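Friday fold-along, February

I finally tackled the bedroom pile! Yes, I'm starting with the black stuff (there's always so much of it).
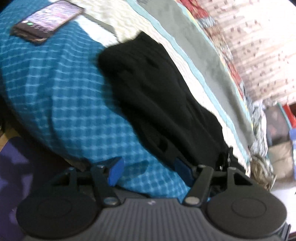 Black on blue checks. I love that sheet and I'm keeping it forever.

Selim Canpolat swears by folding everything in thirds, and I've tried, I really have, but my thirds come out like quarters. Zippers make it worse!
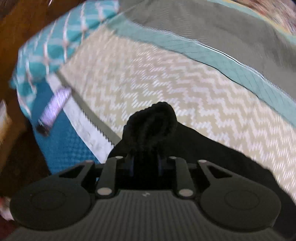 Anyway, I put the kettle on at 4 and told myself I'd do 25 more minutes. Sheets go on the top shelf, dark clothes go in the hall closet, and Trevor can wait till next week.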